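Bench notebook, pouring cell, March 2023
G. Bevan

Read the Flukidside good practice note again this morning, the whole of it, including the annexes that I suspect only Eluned and I have ever opened. It came round in January with a request that every bench "adopt or explain" by the end of the quarter. I'm going to do some of each, and I want the explaining written down while I'm still annoyed enough to be clear.

First complaint. The note asks for a "declared object set" before any handling work starts, and then lets you declare it by category. "Bottles, various" is a legal entry. I don't see what that protects. A glass wine bottle and a plastic juice bottle ask for different grip limits and fail in different ways, and one of them leaves shards. Seren filled in our form with "bottles, various" and it passed review the same day. I've asked her to redo it with one line per item: material, closure, full or part full, what's in it. She said it would take her all morning. It took her until coffee.

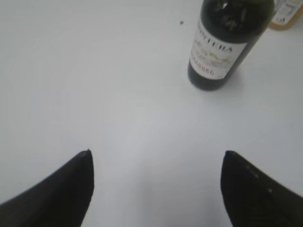
Second complaint, and the one I'd actually fight over. Section 4 gives a single approach speed for "domestic containers" and no word on where the number came from. Bleddyn rang the Kernska people, who are named in the back as contributors, and they told him it was carried over from an older note on cartons. Cartons! A carton doesn't tip the way a tall bottle does when you catch it above the middle. So we are not adopting the number. We're keeping our own slower one until somebody shows me tipping data on glass, and I've written that on the sheet by the e-stop where visitors will see it.

Grip force is handled a little better. They want a stated ceiling per item, checked against a load cell, with the reading logged. Fine, agreed. What they don't say is how often to recheck. Wunderlich, who supply our load cell, suggest every 800 cycles. Bleddyn wanted 3,000, on the grounds that nothing has ever drifted. My answer was that he has only ever looked at 3,000, so how would he know. We go with 800 and look at the log again after that.

Thin-walled cups need their own line on the form. They flex before the force reading tells you much, and a ceiling that is sensible for a bottle is silly for a cup. The note lumps them in under "containers, rigid or semi-rigid". Eluned has drafted a separate entry with the ceiling at 30 percent of the bottle figure. I don't know that 30 is right either, but at least it's our guess and has our initials next to it.

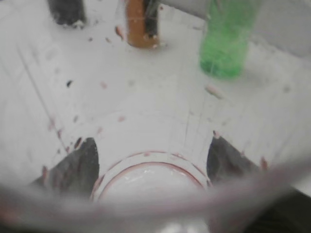

Wrist view through clear plastic, red and brown flecks on the walls. Fingers either side of the base ring.

Which brings me to cleanliness, where I have changed my mind somewhat. The note says to wipe the work surface and the containers "at intervals appropriate to the task". I've always read that as permission to do nothing. Mererid made the case that specks and dried spots matter more to us than to most benches, because the wrist camera looks at everything from close up and a fleck on a clear wall is large in that view. She's right. I'd still like a rule a tired person can follow, so ours is:

Wipe table at start and at every change of liquid.
Clear cups get replaced, never rinsed and put back.
If you can see a mark in the wrist view before the run, deal with it or write it down. Don't start and hope.
Fingers wiped last, with a fresh cloth.
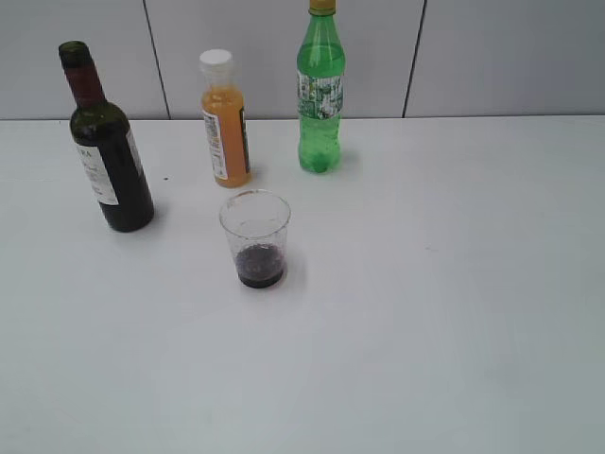 Layout. Flukidside want positions taped or marked out for "repeatability". I'm against, and so is Seren. Tape on a white table becomes the thing everybody's software learns to look for, and then you have a system that handles tape beautifully. What we'll do is keep a reference shot from the fixed camera for each layout and leave the table plain. Postomis software will overlay the stored shot on the live one, which is good enough for putting things back where they were. Bleddyn wants a tolerance on that. I told him to propose one and defend it.

Liquids near electrics: the note gives this two sentences. It should be a page. Our own rule stays as it was. Open cups never pass over the power supplies, caps go on anything that isn't being poured from, and whoever is at the stop has both hands free, so no phone and no mug. 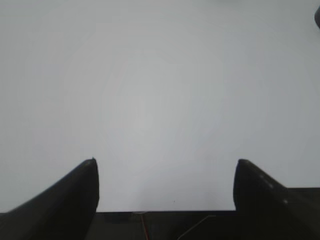
Start-of-day check, then. The note has a list of 70 items, and I'd bet money that any bench claiming to do all of them every morning is ticking down the column with one stroke of the pen. I cut ours to what a person will really look at:

Fingers open and close by hand command, tips level with each other.
Wiring at the gripper base: look at it, nothing pinched or rubbing.
Screws on the fingers, by touch.
Stop button pressed and released, by whoever is going to stand at it.
Both camera views up and current. Wave a hand in front.

Eluned thinks the reviewers will bounce it for being short. They may. I'd like them to say in writing which of the missing items has ever caught a fault, and on which bench. I asked that in January and got a link to the annexes.

To do: Seren to send the revised object form. Bleddyn to put the 800 cycle recheck in the log template. Mererid to order cups. I owe Flukidside a reply on section 4 and will try to keep the word cartons out of the first paragraph.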